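Chapter 7
Two-armed machines in the contract kitchen: tasks, staffing and handover

After reading this chapter you should be able to distinguish a task from a job, draw up a task inventory for a small kitchen, and explain why the hours released by a machine seldom match the hours on a rota.

7.1 The unit of analysis

Discussions of automation often begin with jobs. For planning purposes the job is too large a unit. A kitchen porter's shift at a contract caterer contains clearing, scraping, stacking, wiping, restocking and a good deal of walking, together with short exchanges with cooks that appear on no job sheet. A machine takes over some of these tasks, in whole or in part, and the remainder must be put back together into work that a person can do for a full shift.

The main case in this chapter is the Lodley site of Kerkico, a caterer serving 1175 meals on a normal weekday. Its manager, Nerea Ortuño, drew up an inventory of 57 porter tasks before any equipment was ordered. Each task was recorded with its usual duration, the objects handled, and the person who would notice if it were left undone. The last column proved the hardest to fill in and the most useful later on.

7.2 Clearing as a test task

Clearing a counter is a common first candidate. The objects are light and the surface is fixed, but the items differ in shape and are left in no set order. A plate must be gripped at the rim, a cup by its side, and an item lying down may roll when touched. With two arms, one can hold while the other moves, at the cost of a larger working area and stricter rules on who may stand near it.

At Lodley the layouts were first tried in simulation. Shigeru Oshima of Etau, the firm supplying the control software, ran around 1000 trials with varied object positions and sorted the failures by cause - poor approach angle, contact with a neighbouring object, or loss of grip. Porters were then asked to review the sorted failures. Several that the software treated as equal were not equal to them: a dropped cup costs a minute, while a knocked bottle may close the counter.

7.3 What changes for staff

Three effects are dealt with in the sections that follow. The first is a shift from handling to supervision, which is lighter on the back and harder on the attention. The second is a change in timing. Machine clearing is slow but steady, so the peak at 2 p.m. is flattened and breaks must be moved. The third concerns pay grades. Under the older Fukuda grading scheme, still used at the site, supervision of equipment was not a porter's duty, and the scheme had to be amended before the November rota could be issued. The amended clauses are set out in section 7.4, with the task inventory in its original order. 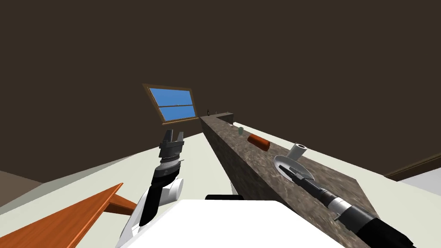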